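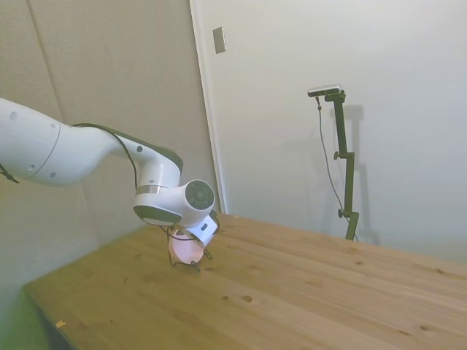
Unit 8: Comparing Two Camera Positions

In this unit you will run the same pick task with two camera views and compare the results. One view comes from the camera on the stand at the back of the table. The other comes from a camera on the wrist, which you will fit in Part B. The arm and the gripper stay the same throughout.

Part A. Stand camera

Check both clamps on the stand before you power up the arm. Run the Sulis calibration routine and save the file under your group name. Do not touch the stand after this point – even a small bump means a new calibration.

Look at the cables at the gripper. They should move freely through the full wrist rotation and must not catch under the hand when it comes down to the table. Tie back any loop that hangs lower than the fingers.

Run 13 picks with the foam block at the marked start points. Write down each result as clean, slipped or missed.

Part B. Wrist camera

Fit the bracket, route the extra cable along the arm and repeat the calibration. Use the same start points in the same order. Keep the approach speed at 300 mm per second.

The wrist view loses sight of the block during the last part of the approach. Note the height at which this happens.

What to hand in

A table of both runs, plus one page on which view you would choose for a bin of mixed parts. The Ladefoged reading covers occlusion and will help with this. Last November's logs, with 2,000 picks from the stand camera, are in the course folder.

Questions about calibration go to Zoia Fedoruk. Reports are due at the start of Unit 9.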